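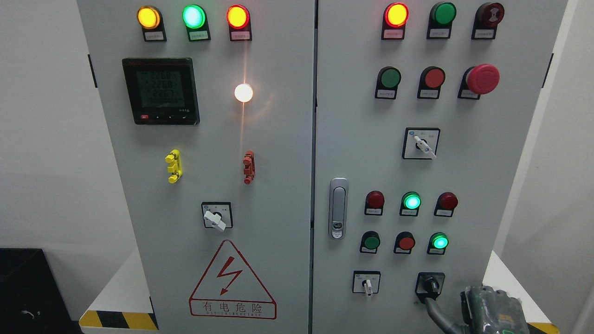

OK so I went through every life jacket on the boat this week and I have things to say. Thread, probably a long one, get a snack.

Background for new people: I run a 17-foot aluminum skiff called Pelik out of Sandholm. Mostly fishing, sometimes hauling my sister's kids around, sometimes just sitting in a cove eating chips.

I have four inflatable life jackets, the suspender kind. I bought them because I hated the big foam ones and I knew I'd never wear foam in August. I do wear these. That part of the plan worked great.

The part that did not work great is that I put them on a hook in the garage every winter and took them off the hook every spring, and that was the entire maintenance program. For years.

Then I took a weekend boat handling class with Žofie Koubek (if you're anywhere near Sandholm, take her class, she's blunt and very funny) and she went down the dock asking everybody to open the flap on their jacket and look at the cylinder.

Mine was loose. Like, I could spin it with two fingers. I'd been wearing it that way all morning feeling very responsible.

If you've never opened one up: under the cover there's a folded air bladder, a small metal CO2 cylinder, and a mechanism that pokes a hole in the cylinder when you yank the tab. On the automatic ones it also goes off when it gets dunked.

The cylinder screws in. Screws can back out! All that bouncing around in a locker, all that hanging and stuffing and yanking. If it's backed out far enough the pin may not pierce it properly and you get a partial fill or nothing.

So that's check one and it takes as long as tying a shoe. Open the cover, snug the cylinder by hand. No pliers.

While you're in there, unscrew it once and look at the end. A fresh one has a smooth face. A used one has a hole in it. People do repack a jacket with a used cylinder, usually because it popped by accident on the trailer and somebody folded it back up and forgot.

You can also weigh it. There's a weight stamped on most of them, and a kitchen scale will tell you if yours has come up light. Mine were all fine. My kitchen scale now smells a tiny bit like boat.

Check two is the automatic part. A lot of jackets have a little bobbin or cartridge with material in it that gives way when it's soaked, and it goes stale. There's a date on it. Read your manual for what the date means, because on some it's when it was made and on some it's when to toss it.

One of mine was so far past I'm not going to type the year.

There's usually an indicator window too. Green good, red bad. But green on mine only tells you about the firing mechanism. It says nothing about whether the bladder holds air, and I had completely mixed those up.

Which brings us to check three, the one I'd never done, and the one that got me.

You blow the thing up by mouth. There's an oral tube tucked near the shoulder. Fill it firm, put the cap back the right way around, and leave it overnight somewhere the temperature stays pretty steady. Not in the sun.

I did all of them in the living room. Looked like a very sad pool party.

In the morning three were still firm. The other was a pancake. Bright yellow pancake on the arm of the couch.

It was the one I give to guests. I sat there with my coffee and looked at it for a while.

I dunked it in the bathtub in sections to find the leak, and it was a slow stream of bubbles right along a fold line. Same fold, same crease, every winter. I'd also been storing it with an old anchor bag pushed up against it, so, you know.

Do NOT patch these. I asked. I was hoping somebody would say bike patch. Kedir Assefa, who runs the counter at Yimer Marine, just slowly shook his head at me until I stopped talking.

(Also if yours is automatic, take the cylinder and the bobbin out BEFORE the bathtub. I remembered this with one foot of water in the tub and the jacket in my hand. Close call, would have been very loud.)

So that jacket got cut up and thrown out. I cut it on purpose so it can't get rescued from the trash by some nice person who wants a free life jacket.

Replaced it with a Biltau from Yimer. I'm not sponsored, I wish. I picked it because the buckle is big enough to work with cold hands and I could get it on over a rain coat in the store.

On rearming kits: get the one for your exact model. They look so alike on the shelf. The threads can match and the cylinder can still be the wrong size for the bladder, and then you either float too low or you stress the seams. I brought the old parts in a sandwich bag and let Kedir match them.

And buy a spare kit and keep it aboard. If one goes off by accident at noon you'd like to have a working jacket for the ride home.

Check four is boring. Straps, stitching, buckle, the reflective tape. Pull on things. I found one waist strap where the end had frayed enough to slip back through the slider. Melted end, few stitches, fine. If it had been the load-bearing stitching I'd have tossed that one too.

Then repacking, which is where I lost an evening. There's a folding diagram. Follow the diagram. I tried to do it from memory and ended up with the pull tab folded neatly inside the cover where no human could ever reach it.

The tab has to hang outside. Please go look at yours right now. I've walked the dock since and seen two people with the tab tucked in because it "kept catching on stuff."

I know the tab catches on stuff. It got me on a rod holder once, with a full cooler in my arms, and I inflated like a blowfish in front of the fuel dock. Still leave it out.

Couple of things people asked in replies last time I posted about these, so I'll get ahead of it:

Kids: mine are all adult size and the kids wear foam, the whole time, no discussion. The inflatables I own say right on the label who they're for, by age and by weight. Read the label on yours.

Non-swimmers: I hand them foam too. Žofie's take is that if a person is likely to panic, you want something already floating before they've had to do anything. Makes sense to me.

Crotch straps: yes. I know. I resisted forever. Then she had us jump in wearing ours, with and without, and without them the jacket rode up around my ears and I spent the whole time holding it down. Bought a set that same afternoon.

Seriously though, if you ever get the chance to go in the water with one inflated, in a safe spot with people around, do it. It's tight around the neck. It rolls you on your back and swimming on your front is basically over. I'm glad I learned that next to a ladder.

Getting back into Pelik while wearing one was a whole other thing. I couldn't. I got my elbows over the gunwale and just hung there. You can let a little air out through the oral tube to get some room, but mostly what I needed was a ladder I could reach from the water, and mine was folded up and bungeed. So now it has a line on it that hangs down where I can grab it.

Cost, since somebody always asks: kits for three jackets are less than I spend on bait in a summer. The new jacket hurt more. I skipped the fish finder upgrade and I'm only a little bitter.

I also made a log, which is a grocery list stuck inside the console lid. Date on the bobbin, date I did the overnight test, initials. It's next to the note with the engine hours (1,609, she's a trooper) so I see it every time I go write those down.

Storage is different now too. Rinse with fresh water if it's been a salty or muddy day, keep the auto part from getting soaked while you do it, dry fully, wide hanger, inside the house. Not on the hook. The hook has been retired and now holds a leaf blower.

Oh, and wipe them dry before they go in a damp locker. I've heard of automatics going off in a locker from plain old humidity and a tired bobbin. Imagine that at 2 a.m. when you're asleep next to it.

I've got the loaner rack at the ramp on my mind next. Those are all foam, but foam gets old too, it goes hard and crunchy and the covers fade. A bunch of us are going to pull them out and squeeze every one. Ask me how that goes, I'll probably have opinions.

If you do the overnight test, tell me what you find! Especially if you also get a pancake. I'd like some company.

Edit because three people have already asked: yes, cap on the RIGHT way around for the test. On a lot of them the cap flipped upside down holds the valve open, so that's how you let the air out when you're ready to fold it. Put it back after. I had to go check mine again just now while typing this.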